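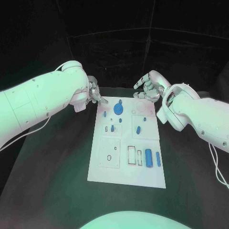 Both hands above the board with the blue parts, Flornerholm open day.

I'd had the open day at Flornerholm in my diary since April, and I nearly missed the start of it, because the bus from Riltolby goes round every village on the way and then stops for a driver change just when you can see the building. Anyway, I got there with my coat half on, signed the sheet, was given a sticker with my name on it and joined the second group. There were 15 of us, mostly people from local firms and a few students, plus one retired fitter who asked better questions than I did.

I have been to a fair number of these visits and they tend to be heavy on slides. Not this one! Kelly Vasconcelos, who runs the recording room, talked for as long as it took us to walk down the corridor and then opened the door and let us watch.

What they do in there is collect examples. A person drives the arms from a seat in the next room, does a small job with them, and everything is saved: what the head camera sees, where each joint is, what the fingers are doing. Do that enough times and you have something a learning system can be trained on. The robot everybody calls Bolla (the name was on the purchase folder and stuck) has two white arms and proper fingers instead of pincers, and it works at a dark table inside a dark enclosure, so the board and the blue parts really stand out.

The jobs are small ones. Pick up a peg, take it to its outline, stand it up, let go. Move the ring. Swap a thick cylinder for a thin one. Written down it sounds like nursery play, and I'll admit I expected to be bored after five minutes, but I stayed until Kelly had to move us along. You find yourself leaning forward every time the fingers close. A short peg with a hand over it is nearly invisible to the person driving, so they learn to come in from the side, and each driver has a slightly different way of doing it. Alcides Meireles goes in slowly and barely corrects. Wagner Nogueira is quicker and fiddles more at the end. They keep both kinds, and they want both kinds, because a system that has only seen one tidy approach has very little to go on when a part has been knocked sideways.

Then there are the mistakes, which was the part I wrote most notes on. When a peg goes over, the driver doesn't stop the recording. They pick it up and carry on, and the whole thing goes in with a tag saying what went wrong. Only if a part leaves the table, or a cable gets in the way of a hand, is the take thrown out. I asked Alcides how often that happens and he pulled a face and said it depends on whether he's had lunch.

Between takes somebody goes in and moves the parts. There is a printed list of starting layouts, 50 of them, and the list is shuffled each morning so that the drivers can't get into a rhythm. Edivaldo Barbosa does most of the resetting. He let two of the students have a go with the layout sheet and then quietly moved one of their pegs by a finger's width.

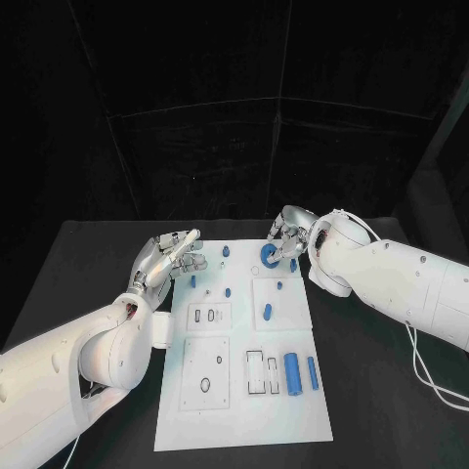 Why does each job have to be recorded so many times?

Because the parts never start in quite the same spot and people never move in quite the same way, and the system needs to see that spread before it can cope with a new layout.

The board I kept looking at had 367 good takes against it so far. There was a paper chart by the door with the running total filled in by hand in green pen, and a second column for takes where both hands were in use. That second column is filling up more slowly. Dirceu Godoy, who looks after the training side, told us two-handed jobs are the ones he most wants and the ones drivers find most tiring - you have to think about where the other wrist is the whole time. Sessions are kept short for that reason, with a change of driver in between.

Dirceu then showed us a trained version, on a screen in the next room. It was a replay of a trial from the week before, with the arms working on their own. They stood a peg up nicely, went for the next, missed it, paused, and went for it again from nearly the same angle. He didn't hurry past that bit, and I liked him for it. He thinks they're short of examples of people recovering from a miss, so the drivers will be making a few misses on purpose from now on.

All the takes are stored in a program they wrote themselves, called Xavier, and we were allowed to click through it. You choose a job, then a driver, then watch it back at whatever speed you like. At half speed the fingers are lovely to watch. I could have done with another hour on that alone.

Tea was in the canteen, with a very good seed cake. I got talking to the fitter, who had spent years setting up machines that did one thing in one place forever, and he wanted to know who decides when a peg counts as standing straight. I went back and asked Kelly. A second person checks every take afterwards and marks it, and if the two of them disagree it goes to a third. She has some that all 3 people marked differently.

For anyone thinking of going: the next open day hasn't been fixed yet, but they take names at the front desk. Groups go in one at a time and the recording room is small, so stand near the left-hand side if you want a decent view of the board. Bring a jumper too. The last useful bus back to Riltolby leaves from the far side of the car park, by the bicycle racks, and I only found that out by running for it.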